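How a Floor Made of Planks Works

Flamthorpe Building Notes for Young Readers, Part 13

What is a plank floor?

A floor is the part of a room that carries everything else. Desks, trays, wastebaskets, cables and people all press down on it. The press is called a load. A floor has to carry its load without sagging, and it has to stay flat enough that a table does not rock.

A plank is a long, flat piece of material. On a plank floor, many planks lie side by side in rows. The line where two planks meet is called a joint. There are long joints, which run the length of the plank, and end joints, where one plank stops and the next one begins.

If you look closely at a plank floor, you will usually find that the end joints do not line up from row to row. This is called staggering. If all the end joints were in one straight line, the floor would have a weak stripe running across it. Staggering spreads the joints out so that each one has a whole plank on either side of it.

What are planks made of?

Some planks are solid wood, cut from a log. Some are layers of thin wood glued together. Others have a printed picture of wood on top, covered by a clear, tough layer. From standing height these can be hard to tell apart.

One test is to look for repeats. A tree never grows the same pattern twice. A printing machine uses the same pattern again and again, so if two planks have exactly the same knot in exactly the same place, they were printed. The Villance school workshop has a practice floor of 191 planks, and the matching ones turn up every 10 planks.

Why are some floors gray?

New wood is often yellow, tan or reddish. Wood left outdoors turns gray. Sunlight breaks down a substance in the wood called lignin, which helps hold the fibers together. Rain washes the broken pieces away and leaves the paler fibers behind. This process is called weathering.

Indoor planks are kept out of the rain, so they do not weather in this way. A floor maker can still give them the look with stain or printing. A mix of gray and brown is common. It hides dust better than a dark, shiny floor does — dust is gray too.

What is a mezzanine?

Not every floor sits on the ground. A mezzanine is a partial floor built above a lower one. It covers only part of the space, so a person standing on it can look over the edge and see the level beneath.

The load on a mezzanine takes a longer path than the load on a ground floor. It goes from the planks into a flat sheet called the subfloor. From there it goes into strong bars called joists, then into larger bars called beams, then into posts or walls, and last into the ground. Each part has to be strong enough for everything above it. On the plans for the reading loft at Horgan, the load allowed on the whole loft is 3,000 pounds. That figure includes the furniture and the people.

Why is there a railing?

Any open edge above a lower level needs a barrier. A railing is a barrier made of bars. It has a top rail, posts that hold it up, and a filling between the posts. The filling may be vertical bars, diagonal bars, wires or panels.

Vertical bars are hard to climb, because there is no place to put a foot. Diagonal bars can do a different job. Four bars joined in a square can be pushed over sideways into a leaning shape. Add one bar from corner to corner and the square becomes two triangles. A triangle cannot change shape unless one of its sides bends, stretches or breaks. Engineers call this bracing.

Do not climb on a railing or hang things over it. Small objects should be kept back from the edge so that they do not fall to the level below.

How does furniture stand on a floor?

Furniture touches the floor at only a few points. A desk with four legs puts its whole weight on four small patches. The smaller the patch, the harder it presses. This amount of pressing is called pressure. A thin leg can leave a dent in a soft plank, while a wide one of the same weight leaves no mark.

Rounded feet help furniture slide without catching on a joint. Felt pads help too, and they also prevent scratches. Low pieces such as trays and small tables have less far to tip, so they are steady, but they are easy to trip over. Look down when you walk past one.

Cables are another trip hazard. A cable that crosses a walking path should be moved to the wall or put under a cover. A power strip on the floor should be kept dry and away from feet.

Words to know

Beam: a large bar that holds up joists.
Bracing: a slanted part that stops a shape from leaning.
Joint: the line where two planks meet.
Joist: a bar that holds up a floor.
Load: the weight that a structure carries.
Mezzanine: a partial floor above a lower level.
Staggering: placing end joints so that they do not line up.
Weathering: the change in wood left out in sun and rain.

Something to try

Make a square from four strips of cardboard, with a paper fastener at each corner. Push on one side and watch it lean. Now fasten a fifth strip from one corner to the opposite corner and push again. Write down what changed. 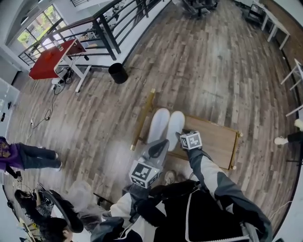
Gray and brown planks on an upper level, with a black metal railing along the edge.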